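Tusthorpe reading room to sort its drawer of chargers and leads

Reading time: 4 minutes

Visitors to the Tusthorpe reading room will be able to borrow a charger or an extension lead again from May, once a long-delayed sort-out of the building's electrical odds and ends is finished.

The reading room, which opened in 1886 and has been used as a library, a polling station and a lunch club, has built up a large number of plugs, cables and adaptors over the years. Most were left behind by people using the study tables. Others came with equipment that has since been thrown away or passed on. Until last winter they were kept together in a deep drawer under the front desk, and anyone who needed a lead was invited to look through it.

The drawer was closed to the public in January after a visitor pulled out a lead with a split in its outer cover. It was not plugged in and no one was hurt. The reading room then stopped lending anything electrical and put up a notice asking people to bring their own.

That has not been popular. The building has few wall sockets, and those in the main room are behind the bookcases on the north side. Students revising for exams have been sharing what leads they have between them, and the weekly family history group has twice finished early when laptops ran down.

Under the new arrangement, everything from the drawer is being taken out, untangled and put into one of 4 groups: power strips and extension leads, wall chargers, data and charging cables, and items that cannot be identified. Each group has its own tray. Anything with a cracked casing, a loose pin or a damaged cord goes straight into a separate box for recycling and will not be repaired.

Work began last month on the tables in the back room. The aim is to have 80 items checked and labelled before lending starts again. Those that pass will carry a tag with a number and the month of the check, and will be looked at again a year later.

Cables have taken the longest. Many had been knotted together in the drawer, and a good number have older connectors that fit few of the phones and tablets people now bring in. The reading room will keep a small stock of these, as some readers still use older cameras and music players, but most will be sent away for recycling.

Plugs have been another difficulty. Several of the chargers and power strips were bought abroad or left by overseas visitors and do not have British pins. They will not be lent out, even with an adaptor. Owners who recognise one can ask for it back at the desk, and those not claimed will be offered to the language exchange in the town, which has asked for them for members travelling home.

Storage is to change as well. The drawer will be used for stationery, and the labelled items will go into a shallow wall cabinet made by Brosonix, a local joinery firm, which has fitted 2 others in the building. The cabinet has narrow shelves so that leads can be laid flat and seen without being lifted out. It will be locked when the desk is not staffed.

Borrowing will be free. Readers will sign for an item and return it before they leave – nothing may be taken home. Long extension leads may only be used at the tables along the wall, so that no cord runs across the walkway to the door.

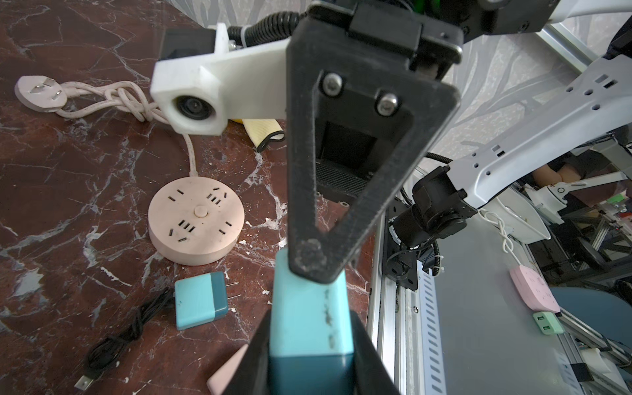

A pale pink power strip, a teal wall charger and a coiled black USB cable on the table during sorting.

The reading room is also asking people to stop leaving unwanted electrical items in the porch. Two carrier bags of old leads have been found there since the drawer was closed, and both have had to be added to the pile. Working items can be offered at the desk, but only if they are clean, in one piece and have a British plug.

Anyone who thinks they have left a charger behind in the past few years can come in and look through the trays during normal opening hours. They will be asked to describe the item first, including its colour and the kind of connector. Unclaimed items that pass their check will become part of the lending stock at the end of April.

The back room remains open to readers while the work goes on, although the two tables nearest the window are in use for sorting until then. The Belay climbing club, which normally holds its planning evenings there, has moved upstairs for the time being.

A decision on adding more wall sockets to the main room has been put back to the autumn. The reading room says the bookcases would have to be emptied and moved first, and it wants to do that at the same time as the floor is repaired.

Related items
Festovard footpath reopens after bank repairs
Reading room floor: what the survey found
Where to recycle small electricals near Tusthorpe
New opening hours for the lunch club

Contact the newsdesk | © Tusthorpe News | Back to top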